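Minutes, Wivovgate Residents' Meeting, 27 March 2020

Held by telephone. Chair: Orvokki Tuominen. Six households took part.

1. Stairwell lights. The lights on the third floor still go off too early. Turunen has offered to change the timers in all three stairwells for 1000 euros. Accepted.
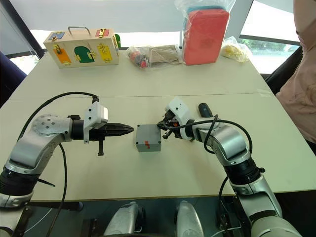 Small grey box with a flat lid, on a white table.

2. Bicycle store. Flat 42 asks for one more rack. Moved to the next meeting – the price from Denitum has not come yet.

3. Laundry room. The booking list stays on paper until December. Please write your flat number clearly.

Next meeting: to be informed by letter.

Recent items
Soko parking permits
Minutes, December
Window washing prices

Comments
Flat 6: Will the timers be changed also in the cellar?
O. Tuominen: No, only the stairwells. I can ask the price.
Flat 11: Thank you for the minutes, I could not hear everything on the line.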